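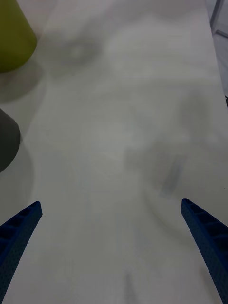 Why do some shadows have soft, blurry edges?

A shadow has a soft edge when the light that makes it comes from something wide, such as a window or a large ceiling lamp. Part of the light gets past the object and part of it does not, and the two areas blend into each other.

Science for Young Readers > Light and Color
April
By Elisa Cirillo, Proris Learning Office

Shadows are all around us, indoors and outdoors. A table is a very good place to study them, and a white table is the best kind. White surfaces send back most of the light that reaches them, so even a pale shadow is easy to notice. This guide explains how shadows form on a tabletop and how their shapes are made.

What is a shadow?

Light travels in straight lines. When it meets something it cannot pass through, such as a cup or a drink can, it stops there. Some of it is soaked up and some of it bounces away. The area behind the object receives less light than the area beside it, and that darker area is called a shadow.

Scientists use the word "opaque" for things that light cannot pass through. Wood, metal and thick cardboard are opaque. Clear glass is "transparent," which means that most of the light goes straight through. A glass of water still makes a shadow, but the shadow is often faint and may have bright lines in it where the glass has bent the light.

Dark parts and gray parts

Many shadows have two parts. The darkest part is called the umbra. No light from the lamp reaches it directly. The lighter part around it is called the penumbra, and it receives light from one side of the lamp but not from the other. If you were an ant walking out of a shadow, you would first see no lamp at all, then a small piece of the lamp, and finally the whole lamp.

A small, bright light makes a thin penumbra, and the shadow looks sharp. A wide light makes a broad penumbra, and the shadow looks smooth and cloudy. On a gray day the whole sky acts as one enormous lamp. Light arrives from every part of it, and shadows may be so weak that they seem to be missing.

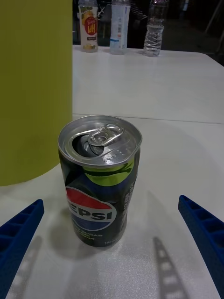

Distance matters as well. A shadow is usually sharpest where the object touches the table. The shadow of the bottom of a can stays close to the can and has a clearer edge. The shadow of the top has farther to travel before it lands, and it becomes softer on the way. The same thing happens with your hand. Hold it flat just over a sheet of paper and you will see the outline of each finger. Raise it slowly, and the outline spreads and fades.

Shadows can also show the holes in an object. A fence, a comb or a ladder lets light through its gaps, and the gaps appear in the shadow as bright patches. When the light comes from a low angle, the pattern is stretched and may look much longer than the object itself.

Why is a shadow not completely black?

A lamp is seldom the only source of light in a room. Light bounces from the walls, the ceiling and the floor, and a little of it reaches every corner of the table. This bounced light fills in the shadow and turns it gray. If there are two lamps, each object may have two shadows, pointing in different directions. Where the two shadows cross, the table is darker still.

Try it yourself

You will need a sheet of white paper, a small object that stands up by itself, and a desk lamp. Please ask an adult to set up the lamp, and do not touch the bulb.

Place the object in the middle of the paper and put the lamp 70 centimeters away. Turn off the other lights. Draw around the edge of the shadow with a pencil, beginning at the foot of the object. You may find that the far end is hard to trace - this is the penumbra.

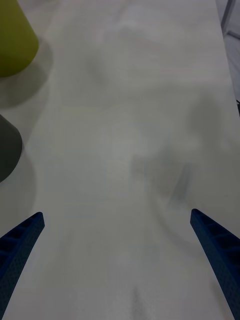 Next, move the lamp closer to the object without changing its height, and draw around the shadow again in a different color. Then raise the lamp and make a third drawing. A high lamp gives a short shadow and a low lamp gives a long one. The Sun behaves in the same way, and your own shadow on the playground is shortest near the middle of the day.

Write the position of the lamp next to each drawing. Readers who wish to go further may repeat the activity beside a window in the morning and again in the late afternoon.

Words to know

Opaque: not letting light through.
Transparent: letting most light through.
Umbra: the darkest part of a shadow.
Penumbra: the lighter part at the edge of a shadow.

Reviewed by Oluwaseun Olatunji

More in Light and Color
How a Sundial Tells the Time
Why Is the Sky Blue?
Mirrors, Spoons and Upside-Down Faces
What Happens During an Eclipse?
Making a Shadow Theater, Part 2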